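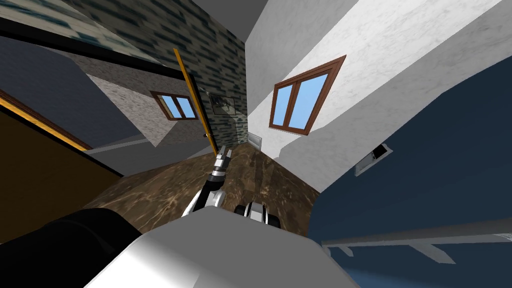 Do you have to have made pickles before, or can anyone put their hand up? I've got a kitchen and a lot of cucumbers and that's it, went one comment under our last notice. Anyone can put their hand up. A cucumber glut is a help.

Call for home recipe testers: pickles, chutneys and sauces
Kadden Press
Posted 19/02/2018

Kadden Press is looking for home cooks to test recipes for a book on small-batch preserving. The working title is The Lolberg Pantry, after the farm where most of the recipes were first written down. The book is meant for people who make a few jars at a time in an ordinary kitchen, so we want it tested in ordinary kitchens.

This is paid casual work. It suits people who cook at home, can follow written instructions closely and don't mind writing down what went wrong.

What the work is

Each tester gets a set of 7 recipes. You cook every recipe in the set as written, then fill in a report sheet. Testing runs in 2 rounds. In the first round you cook the recipes as they stand now. We then rewrite them from the reports, and in the second round you cook the revised versions of the ones that changed.

You will be making things like bread and butter cucumbers, green tomato relish, pickled beetroot, a plum sauce and a mustard pickle. Sets are put together according to what grows or is sold near you. If you can't get quinces where you live, tell us and you won't be given the quince paste.

For every recipe we ask you to record:

The weight of the main ingredient before and after trimming
The size and type of pan you used
Whether you cooked on gas, electric or induction
How long each stage took by the clock
How much the recipe made, and whether it filled the jars listed
Any step you had to read more than once
What it tasted like on the day you opened it

Tasting notes can be short. "Too sweet, my husband liked it" is a perfectly good note. The weights and times need to be exact, as we use them to correct the recipe.

Please don't improve the recipe while you are testing it. If you think it needs more ginger, make it without and say so on the sheet. Last time we had a very good tomato chutney come back from a tester who had swapped the sugar, halved the onions and left out the sultanas, and we couldn't use the report.

Who can apply

You need to be over eighteen and living in Australia, with the right to work here. You need a working stove, kitchen scales that read in grams, a thermometer that goes high enough for jam and sauce, and at least one large heavy pan. If you have everything but the thermometer, apply anyway and mention it. We have a few to lend.

You don't need any training in food. We want a mixture of people who have preserved for years and people who have never done it. Beginners often find the gaps in a method, such as a step that says "pot up as usual".

We would particularly like to hear from people who:

Cook in a small flat or a shared kitchen
Live in the tropics, where storage is harder
Have an electric coil stove
Cook for one

Sorry, we can't take people who sell their own preserves. The publisher's agreement with the authors rules it out.

Every jar in the test has to be handled as the safety sheet says. The sheet covers clean jars, acid levels, headspace and refrigeration, and it comes with your pack. If a batch doesn't reach the right acidity on the test strip, throw it out and report it. You will be paid for it all the same.

What we supply

Jars and lids, posted to you before each round
Vinegar from Vinex, in the strength the recipes call for
Acid test strips
Printed recipes and report sheets, with a reply-paid envelope
A copy of the finished book, with your name in the list of testers if you want it there

You buy the fruit, vegetables, sugar and spices yourself and send us the receipts. We pay these back at the end of each round. Supermarket prices are fine. If you use fruit from your own tree, write "own tree" on the sheet and we will pay you the market price for the weight you used.

Pay

The fee is $537 for the full set across both rounds, on top of ingredients. Half is paid when your first round of reports reaches us and half at the end. If you have to pull out partway, you will be paid for the recipes you have reported on. Super is paid where it applies.

Time

Most people cook one recipe at a sitting, and the long ones will take up an afternoon. Some have an overnight salting step, so read the recipe the day before. You can do the work on any days you like as long as the reports are in by the closing date for the round. Dates will be in your pack.

Several of the pickles need a few weeks in a dark cupboard before you open them. Mark your jars with the date made. The tasting part of the sheet can come in separately from the rest.

Information evening

There will be an information evening at the Ninh Street hall in late February. It's for people who would like to see the report sheets before they decide. We will go through a filled-in sheet line by line, show how to use the test strips and answer questions about tax and payment. You don't have to come in order to apply. There is parking behind the hall and a ramp at the side door. Tea provided, and probably the mustard pickle.

How to apply

Write us a letter or email of no more than 2 pages. Tell us:

Your name, postal address and a daytime phone number
What sort of stove you have
What you cook in a normal week
Any foods you can't eat or handle
Whether you have made preserves before, and what they were
Which fruit and vegetables are easy to get near you

Please also copy out the method for one thing you make often, in your own words, as if for someone who has never seen it made. It can be anything, savoury or sweet. Scrambled eggs is fine. We read these closely and they matter more than experience.

No résumé is needed. Please don't send jars.

Mark your application "Lolberg testers" and send it to the Kadden Press office, or hand it in at the information evening. We will reply to everyone, by email where we have an address and by post where we don't. Packs go out to successful applicants soon after. If you applied for the baking book and weren't placed, you are welcome to apply again, and you can reuse your old letter if your stove hasn't changed.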